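Drendora Simulation Workbench: Set-up Guide

Section 5. Comparing grippers on the tabletop task

This section covers setting up a side-by-side trial of two or more grippers on the same simulated arm. It assumes the workbench is installed and the arm moves under the Urnen controller. If it does not, go back to Section 2 and finish the controller check first.

A comparison is only useful when everything except the gripper stays the same. Most of the steps below are there to pin down the table, the objects, the camera views and the start pose before you swap any hardware models.

5.1 What you need

A working project folder with at least 5 GB of free space for recordings.
The Tremuten scene pack, which holds the table, the room and the loose objects.
One gripper profile for each gripper you want to compare. Profiles are kept in the folder named grippers inside the project.
A gamepad or a 3D mouse if you plan to drive the arm by hand. The keyboard works but is slow for wrist turns.

Note: Gripper profiles made with the older Rashti exporter open without an error but leave out the fingertip friction values. Open each profile in the editor and check that the friction field is filled in. An empty field is read as zero, and nothing will stay in the fingers.

5.2 Loading the scene and the arm

1. Open the project and choose Scene, then Load from pack.

2. Pick the tabletop scene. Wait until the progress bar clears. The first load takes longer because the textures are being unpacked.

3. Choose Robot, then Add arm. Select the arm model and accept the default base position. The base goes beside the table and should not touch it.

4. Press Home. The arm moves to its start pose with the gripper pointing down over the table.

5. Choose Robot, then Gripper, and select the first profile on your list.

6. Open and close the gripper twice from the control panel. Watch both fingers. If only one moves, the linkage in the profile is not mirrored. Close the project without saving and repair the profile before going on.

Caution: Do not change the gripper while the arm is holding an object. The object stays attached to a finger that no longer exists and the physics step will fail. Release the object, press Home, then make the change.

5.3 Setting the two camera views

Every trial is recorded from two views. The scene view looks across the table and has the robot base in it, so you can tell later which arm was loaded. The wrist view is fixed to the gripper and moves with it.

1. Choose Cameras, then Add, then Scene. Move the camera until you can see the base, the gripper and the objects on the table together. It does not matter if the middle of the arm is out of view.

2. Lock the camera with the padlock button. An unlocked scene camera shifts when you scroll the mouse wheel, and two runs recorded from different places are hard to compare.

3. Choose Cameras, then Add, then Wrist. The camera attaches to the gripper mount. Leave the offset at the default for the first profile.

4. Check that both fingertips show in the wrist view when the gripper is open. If a fingertip is out of view, raise the offset one step at a time. Write down the final value.

5. Press Save views. The views are stored with the project and reload with it.

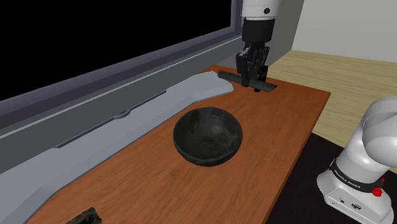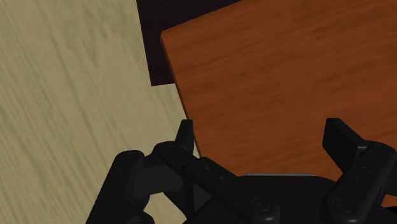 Figure 5-1. First picture: scene view, with the bar held in the gripper and the bowl on the table. Second picture: close view of a gripper, fingers apart, at the orange-brown board.

Note: Finger linkages fill a large part of the wrist view on some grippers. This is normal. What matters is that you can see the gap between the fingertips. Do not move the camera forward past the linkage to get a cleaner picture, as the two recordings will then have different blind spots.

5.4 Running a trial

One trial is one attempt to pick up the bar, carry it toward the bowl and let go. Use the same number of trials for each gripper. The default plan is 18 trials per gripper.

1. Choose Trial, then New set. Give the set a name that starts with the profile name.

2. Enter the number of trials and set the random seed to 77. Use this seed for every gripper in the comparison. The seed decides where the bar and the bowl are placed at the start of each trial.

3. Choose the control mode. Scripted mode runs the same path each time and is best for a first look. Manual mode records your own driving.

4. Press Start. In scripted mode the arm begins at once. In manual mode, recording begins with your first input.

5. When the bar has been let go, press End trial. The workbench resets the objects and loads the next start position.

6. At the end of the set, press Save. Unsaved sets are lost when the gripper is changed.

7. Load the next gripper profile and repeat from step 1.

In manual mode, switch grippers after every few trials and save each short run as its own set. Drivers get better as they go, and the gripper tested last will look stronger than it is. Oskari Kemppainen, who wrote the scripted path, also recommends a short practice set for each driver. Delete the practice set before you build the report.

Caution: Closing force is set in the profile and is not scaled between grippers. A high force on narrow fingertips can push the bar through the fingers in a single physics step. If the bar jumps or spins on contact, lower the force or shorten the time step, and then rerun every set with the new setting.

5.5 Scoring

The workbench scores each trial as Held, Dropped or Missed.

Held means the bar left the table and stayed in the fingers until you released it.
Dropped means the bar left the table and came loose before the release.
Missed means the bar never left the table.

Scores can be changed by hand in the trial list. Use the notes column to say why. A common case is a trial scored Held where the bar was gripped near one end and tilted badly on the way. The automatic score does not look at tilt. If tilt matters for your work, turn on the Angle column and set your own limit.

To build the report, choose Trial, then Compare, tick the sets you want and press Build. The report lists the scores for each set and links every row to both recordings.

5.6 If something goes wrong

The bar falls straight through the table.
The scene was loaded before the physics engine finished starting. Reload the scene.

The bar slides out of closed fingers.
Check the friction field in the profile (see 5.1). If it is filled in, raise the closing force one step.

The fingers hit the table before they reach the bar.
The tool length in the profile is too short. Measure from the mount to the fingertip in the profile editor, with the gripper closed, and enter the new value.

The wrist view is black.
The camera is inside the gripper housing. Raise the offset until the fingers appear.

The window in the scene is black.
The Tremuten pack has no outdoor background. You can leave the window as it is. It has no effect on the trials.

Start positions differ between two sets.
The seed was not the same, or the sets were made with different versions of the scene pack. Both values are shown in the set details. Sets with different start positions should not go in the same report.

Section last revised 2024-05-11. Continue to Section 6 for exporting recordings.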